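Help > Furniture > Tables and worktops

August 23, 2022
By Hollis Dvorak
Filed under: Care & Cleaning

White tabletops: your questions

What should I use for everyday cleaning?

Warm water, a drop of washing-up liquid and a soft cloth. Dry the top afterwards with a clean tea towel. This applies to the Carnar and Limau tables in all sizes.

How do I get rid of grey scuffs?

Try a damp cloth first. If the mark stays, put a little bicarbonate of soda paste on it, leave it for two minutes and wipe it off gently. Pencil usually comes away with a white rubber.

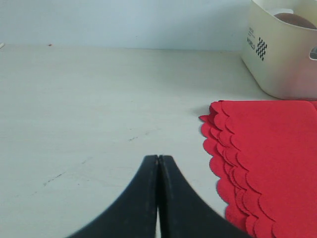 Can I put a hot pan straight on the table?

Always use a trivet or a thick mat. Heat damage isn't covered by the guarantee.

Do you sell spare tops?

Yes, for the Limau only. Ask for part 568 and have your order number ready. Spare tops for the Carnar stopped in December.

Are scratches covered?

Light surface scratches count as normal wear. Tell us within a fortnight if the top was scratched on delivery.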